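How do painters make blue?

Have you ever wondered where the colours in a museum come from? Today you go to a shop and buy a tube. Long ago, painters had to make their paint by themselves.

A blue stone called lapis lazuli was crushed into powder. Then the powder was washed many times, until only the best blue stayed. This blue was very expensive — sometimes it cost as much as gold!

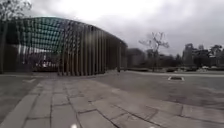 The powder alone does not stick to a wall or a canvas. It needs something to hold it, and we call this a binder. Egg yolk is a binder, and oil is also one. Paint with egg dries very fast, so the painter must work with small, quick strokes.

Ilir Gashi paints with egg in his studio in Skasby. He has 92 jars of colour powder on his shelves, and each Friday he mixes a fresh pot. Old egg smells terrible!

You can try it at home with an adult. Crush a piece of blue chalk, add a little egg yolk and a few drops of water, and paint on thick paper. Wash your hands well when you finish.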